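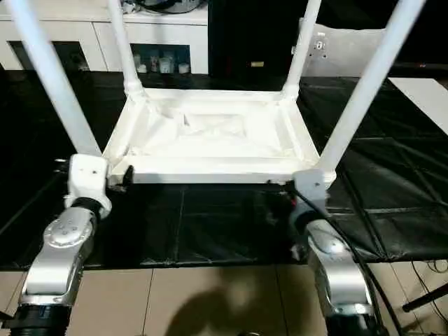 Step 4. Two-arm stool hold

Now the fun part, both arms on one object! The stool goes in upside down, legs pointing up, with a wrist mount at each of the two near corners of the seat frame.

4.1 Load the Durholm profile and set arm speed to 20 percent.

4.2 Bring both grippers in under the front rail. Close the left first, then the right.

4.3 Lift slowly and hold for 27 seconds. Call out if a corner starts to sag.

Note: Teams from Pererholm, save your log before you lower the stool. Sunil Mridha wants to see every run, good or bad!

Caution: Keep hands away from the legs while the arms are powered. Stop button first, then reach in.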